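Why I Stopped Drawing Maps First

When I began my second novel, I did what many fantasy and science fiction writers do. I took a large sheet of paper and I drew a coast. Then I drew the mountains, and the rivers that come down from the mountains, and after three weeks I had a beautiful country called Ardale with 916 years of history and not one person in it that I wanted to follow out of the door.

I know this opinion is not popular. In my writing group the advice is always to build the world first, because readers of our kind of book will notice every mistake. Some readers do notice. A man once wrote to me to say that my army could not walk from Helmy to Callmont in four days with wagons, and he was right. But he also wrote that he had finished the book in two evenings, and he asked me what happened to the sister. I think the second part of his letter is more important than the first.

My difficulty with the big plan is that it makes the writer want to use everything. If I have spent a month on the tax system of a city, I will find some poor merchant to explain it. I have done this. In an early draft there was a chapter in which two people who should have been running for their lives stopped to discuss the price of salt. Hala Tazi, who reads my drafts and does not flatter, wrote in the margin: "Are they still in danger?" I cut 2,785 words from that chapter and I have never missed them.
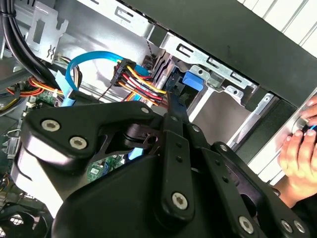 So now I begin with one room. I ask who is in it, what this person wants before the evening, and what they are afraid to say. If there is a lamp, I must decide what burns in it, and that small decision already tells me something about the trade and the weather. If somebody pays for bread, I need a coin. The world grows from the room to the street, and from the street to the harbour, but only when somebody has a reason to walk there.

There is a good argument against me, and I do not want to hide it. A long series needs strong foundations. If you write six books, a careless line in the first one can become a wall in the fifth. I agree with this. I keep a notebook, and every time I invent a law, a saint or a kind of boat, I write it down with the page number. The notebook for Atatgate is thick now. It is still younger than the story, and I prefer it so.

I have also heard that the pleasure of these books is the world itself, and that the characters are only our guides. For some readers this is surely true. When I was fourteen I read the appendices of my favourite trilogy more often than the last volume. But I had read the volumes first. I cared about the kings in the family tree because I had already cried over one of them.

If you are starting now and you love maps, draw one – but draw it small, and leave the north empty. Write 1,000 words about someone who lives near the edge of it. Then write 2,000 more before you name another river.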